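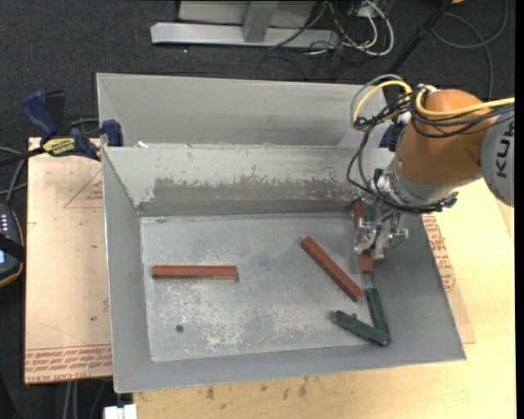
According to Berhanu Kassa the Alteston tuning is just a baritone tuning with the top string taken up, and doesn't need a name of its own. Most players who use it disagree, and the name has stuck.

Alteston tuning

Alteston tuning is a re-entrant tuning for the tenor ukulele, D-G-B-D, with the fourth string an octave higher than a player would expect from the baritone. Named for the town of Alteston, where it was first taught in evening classes. Also called "high D open" or, in older handouts, "porch tuning". Used mostly for solo arrangements and for backing a singer with a low voice.

Description

The open strings give a G major chord with the fifth on top. Fourth and first strings are the same pitch, D above middle C. Third string is the G below middle C, second is B. Because the outer strings match, a melody note can be picked with thumb or ring finger and sound nearly the same, and arrangers lean on this a lot for fast repeated notes.

Barring straight across gives a major chord at every fret. Minor chords are harder. The usual A minor shape has a stretch that beginners complain about, and some songbooks simply leave the third out.

Strings

Normal tenor strings go slack when taken down to this pitch. Players use a heavier third, wound or thick fluorocarbon, and keep a light fourth so it can come up to D without snapping. Oltik sold a ready made set for a time, but the third was reported to buzz on low actions. Bralletti still lists one. Mixed sets put together from baritone singles are common and cheaper.

Scale length matters. On a concert body the low G is weak and teh intonation past the seventh fret suffers.

History

Brian Minja taught the tuning at Alteston in a twelve-week beginners' course, as a way to get a group strumming chords in the first session. First handout had 12 songs, all in G. A second, longer book followed with 55, and this is the one generally meant by "the Alteston book". Photocopied widely. Page order differs between copies, so song numbers quoted in forums often don't match.

Kassa, who had been tuning his own tenor to the same notes for solo work, wrote the first set of fingerstyle studies. They are a good deal harder than anything in the book. Study no. 4, a slow waltz with harmonics at the twelth fret, is the one most often recorded.

A gathering of players was held in Alteston on Saturday, May 20, 2023, with 86 people signed up and 70 in the closing group number. Recordings from the evening concert went up in June. Sound on the second half is poor, left channel only.

Technique

Strumming is usually done over the end of the fingerboard, lighter than in standard tuning. Heavy down strokes bring out the doubled D and bury the singer.

Fingerstyle players split into two camps:
Thumb on fourth and third, one finger each for the rest. Kassa's method.
Thumb on third only, ring finger crossing over to the fourth. Awkward at first, but gives an even tone in scale runs.

Notation

Tab is the norm. Staff notation exists for the studies only, written at pitch, treble clef. Chord diagrams in the Alteston book are drawn with the headstock to the left, a common source of confusion. Later copies turned them upright, except the last two pages.

See also

Schumacher tuning (same intervals, a whole step up)
Re-entrant tuning
Baritone ukulele
Slack key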